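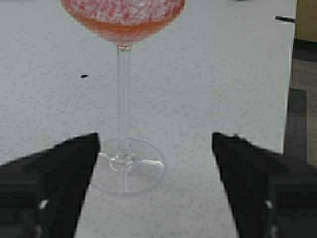 Casa > Cocina > Trucos rápidos

diciembre – por la redacción de Buvus

Copas de color sin marcas

Agua templada, nunca hirviendo. Una gota de jabón, esponja blanda, y la copa se agarra por el cáliz – si haces fuerza desde la base, el tallo se parte. Las pintadas o con acabado rugoso, siempre a mano. En el lavavajillas el color se va apagando y no vuelve.

Secar enseguida con paño de algodón sin suavizante. El suavizante deja una película grasa que luego no hay quien quite. Si ya hay cal: un chorrito de vinagre en el agua del aclarado, 5 minutos y fuera.

Para guardarlas, boca arriba. Boca abajo cogen olor a armario y el borde sufre, que es lo mas fino.

Tornillos flojos

Bisagra que baila, tirador que gira solo. Palillo de madera con cola blanca dentro del agujero, cortar a ras, dejar secar toda la noche y volver a atornillar. En casa llevamos así la puerta del fregadero desde que nos mudamos a Flisstead y ni se ha movido.

Con tornillos en metal, lo de los palillos no vale. Fijador de rosca medio, poquito. El Jaidee azul nos va bien, el bote pequeño dura años. Y apretar con la punta que toca – una punta gastada se come la cabeza del tornillo y luego a ver cómo lo sacas.

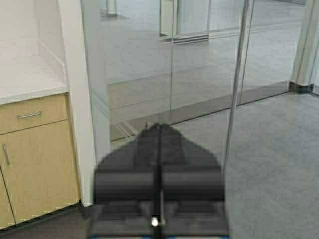
Cabeza del tornillo, clara sobre gris oscuro.

Grasa en los azulejos: bicarbonato y agua, pasta espesa, 30 minutos. Aclarar con agua caliente. En las juntas, cepillo de dientes viejo. No mezclar nunca lejía con vinagre ni con amoniaco, lo repetimos cada año y cada año alguien nos escribe.

Las bayetas, a lavar a 60 y tendidas abiertas. Hechas una bola en el fregadero huelen al dia siguiente.

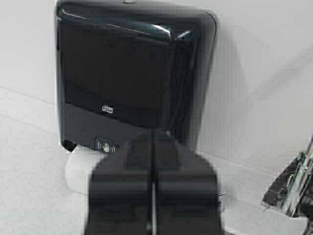 Plástico negro brillante

Se ve todo, hasta el dedo. Microfibra apenas húmeda, en una sola dirección, y después otra seca. Nada de estropajo ni polvos, que rayan. Si quedan velos, unas gotas de alcohol en el paño, no en la pieza.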